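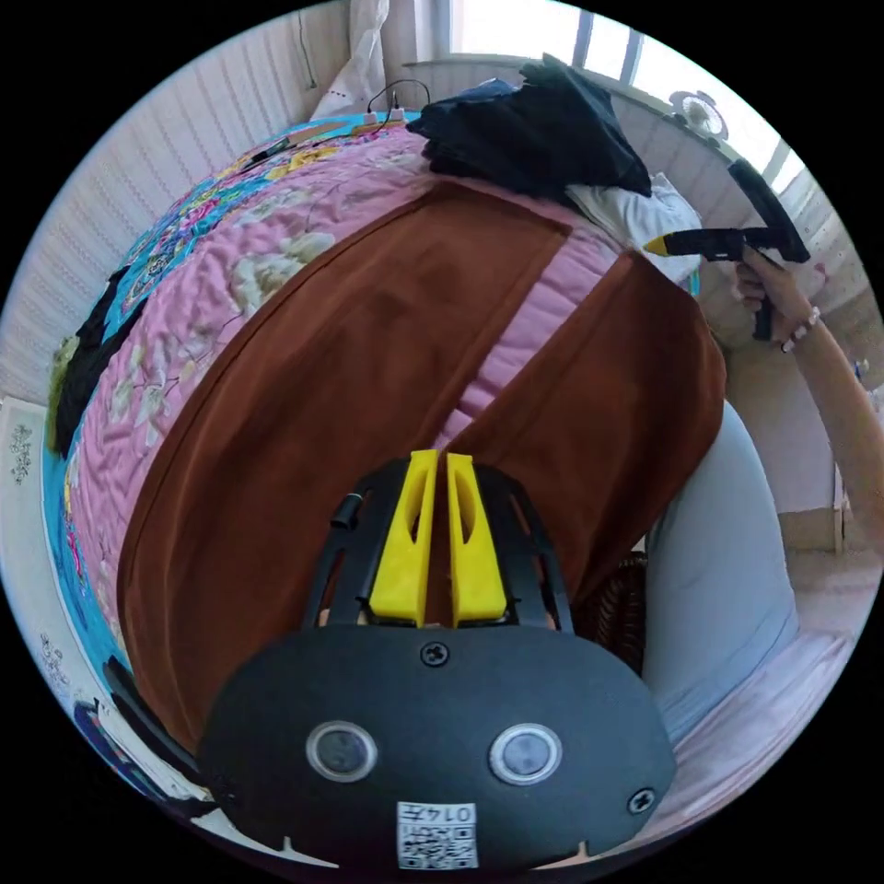
Yellow fingers on black lattice, sticker 0147.

Mar 17, 2008

Gelatin sizing, continued from the November pages

I took out the November notes before starting and I am sorry to say they are poor. I wrote "good bath, same as before" and before that page there is no bath written down at all. So I begin again and write everything, also the boring parts.

The question is still the same. The Buten paper drinks too much. With a steel pen the line is soft on both edges, and with a wet brush the color goes in at once and cannot be moved. For the Bostent ledgers we need a sheet that can take iron ink on both sides and can be folded without a white crack at the fold. The sheets from Yeoh do this already, but they are the wrong tone next to the old leaves, too blue. I would prefer to make the Buten paper behave than to tone the Yeoh paper, which I tried with tea last year and which I don't want to smell again.

Test pieces: 200 x 200 mm, torn and not cut, grain direction marked in pencil in the lower left corner. The felt side has a small cross. Please keep this marking if you continue my series. On the November pieces the marks are sometimes on the left and sometimes on the right and I can not tell anymore what is what.

Baths

Jelludix, the sheet form, from the opened box. The powder form I did not use. It makes lumps which look dissolved and are not, and they come out later as shiny islands on the paper.

Bath A, two percent by weight. Bath B, three percent by weight. Both in tap water. I know that the recipe says distilled. We never have distilled when we need it, and I want a method that works with what comes out of our wall.

The sheets were soaked in cold water until they were soft through, like wet cloth, and had no hard part in the middle when I bent them. Then the pot in the water bath, on low. I stirred with the flat stick, slowly. Fast stirring gives foam, and the foam sits on the bath all morning and prints little rings on every piece. In bath A I was not patient and I had to take off foam with a strip of blotter. It works well, by the way: lay the strip down flat on the surface and pull it to you.

Nothing was added to either bath. I left out the alum on purpose. In November some pieces had alum and some had not, and of course I did not write which.

Keeping the bath warm is the real difficulty. The flat tray loses heat at the corners first. I saw a skin begin in the far corner of bath B while the middle was still completely liquid. I poured it back to the pot, warmed again, and put the tray itself on top of a second tray with hot water inside. After this there was no skin. The double tray should be the standard from now on. It is ugly to carry, so fill the lower one at the place where it will stay.

Dipping

Each piece goes in felt side up, one edge first, and then is lowered like closing a book. If one drops it flat there is air under it. Leave it until it turns evenly dark, then out by two corners, and let it run off from one corner back to the tray.

The wet Buten paper is weaker than I remember. One piece from bath A tore at the corner where I was holding it. I repeated it with a piece of polyester net under the sheet and lifted the net, not the paper. No damage, but the net leaves a slight pattern if the sheet stays on it while drying. So: lift with the net, turn over on the felt, and peel off the net immediately. I practiced this on scrap until I stopped making wrinkles.

I pressed half of the pieces lightly between felts before hanging, and the other half I hung directly. The pressed ones lost a lot of size to the felts (the felts were quite sticky afterwards and I had to wash them in warm water - do not use cold, it only sets). The hung ones had a thick drop along the bottom edge. With a finger one can wipe this drop away if one is quick.

Drying

Over the line, on the strips of old card, not on the bare cord. The window was closed. The room was rather dry and I think it went too fast, the pieces curled to the felt side, some so strongly that they made almost a tube. I put them under boards with a light weight and in the afternoon they were acceptable. The old books say to dry slowly in a loft, and I always thought that this is only because they had lofts. Maybe they had a better reason.

I should write the air humidity, but the needle on our small hygrometer is stuck since somebody dropped it, I believe that was me.

Ink test, same afternoon (too early, I know, the size should age longer)

Steel pen, iron ink, one straight line along the grain and one across. Then a small area of crossed lines, and then a wash with a soft brush.

Untreated: feathering everywhere, as expected. The back shows the line.

Bath A, hung: the line is clean along the grain, slightly hairy across. The wash can be moved for a moment. At the back nothing.

Bath A, pressed: between untreated and hung. It has spots where the ink goes in and spots where it stays up. Not useful.

Bath B, hung: very clean line, a sharp line even, almost too sharp. The pen slides. The wash stands on top and dries with a dark border. There is a small shine when I hold it against the window. It rattles when shaken, which I like, but I am not sure that the ledgers would like it.

Bath B, pressed: to my surprise the nicest for writing. The line is clean in both directions and there is no shine. The wash moves and then sits. Back is clean.

So the strength and the pressing go together and should not be judged one by one. My mistake in November was, I think, that I changed both and looked only at the strength.

Fold test

I folded each piece by hand and went over it with the bone folder, opened it, folded it in the other direction. Untreated: no crack, it is too soft to crack. Bath A: no crack in either kind. Bath B hung: a fine white line on the outside of the fold across the grain, visible without the glass. Bath B pressed: I see nothing without the glass, with the glass there is something, perhaps only a shadow. I would like another pair of eyes on this one. The pieces are in the gray folder on the top shelf, please do not fold them more, only look.

Color

All sized pieces became a little warmer in tone, B more than A. Next to the loose Bostent leaf this is a help. The Buten paper alone was a bit too white for it and now it is nearer. I compared at the north window and again under the desk lamp. Under the lamp everything matches everything, so the lamp is not a test.

Jar

I kept 200 ml of bath B in a closed jar in the refrigerator to see for how long it stays sweet. It set firm. If it smells, throw it away without asking me. The label says SIZE NOT FOOD in red pencil.

Washing up

The trays must be washed while still warm. I left bath A's tray during the ink test and then had to scrape it. The scraping went down the sink and I poured hot water after it, and then more hot water. If the sink is slow tomorrow you know the cause.

To do

Repeat bath B pressed, with fresh felts for every piece, to see whether the result is the same or whether I was lucky with the felts.

Same with drying under a loose cover of blotter so that it goes slower. Compare the curl.

Look at the ink lines again after the pieces have rested. I expect that they all get a bit better with rest, but I have no proof of it in my own notes, only in my head.

Order more sheet Jelludix. The box looks full but the lower part is only paper.

Ask Yeoh if they can tell what they use in their own size. Probably they will not tell, but the question costs nothing.

Write a proper card for the wall when the method is stable. Not yet. The old card should come down in any case, it says to boil the gelatin, and boiled gelatin holds badly. I crossed that line out with pencil for now.

Added in the evening: the bath A hung pieces lie completely flat now, without any boards. The B pieces still want to curl at one corner, always the corner where they dripped. Maybe I should turn them on the line once during the drying so that the drop goes back. I will try it on scrap first.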